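Buying the hands before the arm

When Graciela Medina started to plan the equipment budget for Skenano, she did what most small workshops do. She asked for a price on a robot arm. The quotation came back long and serious, and she put it in a drawer until January.

"We were asking for the wrong thing first," she says. The workshop needed examples of its own handling tasks, recorded by people who know them, and for this an arm is not necessary. Two hand-held grippers, a set of printed markers and a good computer cost much less, and they can be used in the same week they arrive.

Her colleague Kedir Jemal made the spreadsheet. It has 33 lines, and the arm is only on line two. He gave separate lines to cables, spare fingers, storage and the hours of the operators. The hours became the largest cost of the first year – larger than all the hardware together. 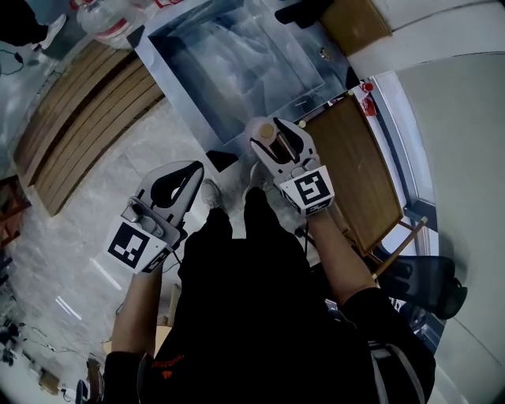 Small objects are where the budget is tested. Corks, caps and little jars are light and awkward, and a finger that holds a box well can lose them. Medina advises asking the supplier for two kinds of fingertips before signing, and trying both with the real goods. Skenano paid $255 for a second set from Lencho and she considers it the best money in the plan.

Storage was the item they estimated badly. Jemal had allowed for a single drive. After 3,001 recordings they needed a proper server, and it had to come out of the money for furniture. So the old chairs stayed.

Wubit Alemneh, who plans purchasing at Vemurton, prefers to lease. Her opinion is that grippers change too quickly to own, and that a lease makes the yearly discussion shorter. Medina does not agree, but she has asked for the leasing price anyway. The quotation for the arm is still in the drawer – she will open it again when the new colour-coded budget is approved.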